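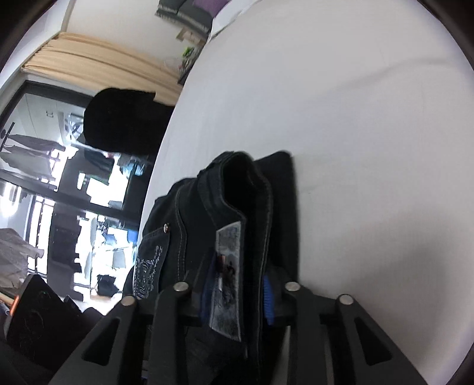
Taller de cuidado del hogar. Tema 4: pantalones vaqueros
Profesor: Hongjun Xiao

El vaquero se dobla sobre una superficie plana y despejada. La cama sirve si la sábana está tirante.

1. Vaciar los bolsillos y cerrar cremallera y botón.
2. Extender la prenda y alisarla desde la cintura hasta los bajos.
3. Poner una pernera sobre la otra, costura con costura.
4. Doblar por la mitad y luego en tercios. En el cajón Hevholm (40 cm de ancho) los vaqueros gruesos van de canto.

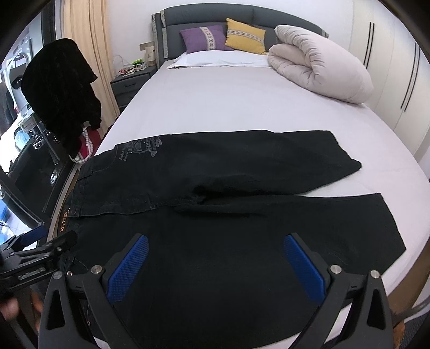
Fig. 2. Vaquero negro extendido sobre la cama, con las perneras hacia la derecha.

Los parches de cuero no se planchan. Para los bolsillos bordados, véase la p. 24 del cuaderno.

Para la próxima sesión: traer dos vaqueros de distinto grosor.

Última actualización: 17 de mayo de 2025

Este sitio utiliza cookies propias y de terceros. Aceptar | Configurar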